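Sales Systems Analyst (quoting and ordering), Brunness
Full time, hybrid, 21 days' leave

Brunness sells phone and data services to business customers through our own reps, resellers and a web store. We've been promised three times that one quoting tool would handle the lot. It hasn't yet. Zaltetti, the current one, holds almost 600 product rules, and we doubt half of them are needed.

We want someone who asks awkward questions of vendors and of us. You'll work out which rules earn their keep, test the Troncoso order feed before anyone calls it finished, and tell the sales managers when a discount makes no sense. 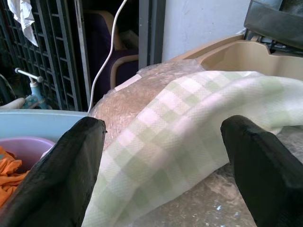

Checked cloth, mint green and white

You'll need experience with pricing or order systems and a fair grasp of how resellers behave. Certificates don't count for much with us. If your résumé says "transformation", please tell us what changed and who noticed.

The team is 10 people. Travel to our Inum office is occasional, whatever the org chart implies.

Send a résumé and one page on a system you'd have cancelled. Applications close Saturday, May 15, 2021.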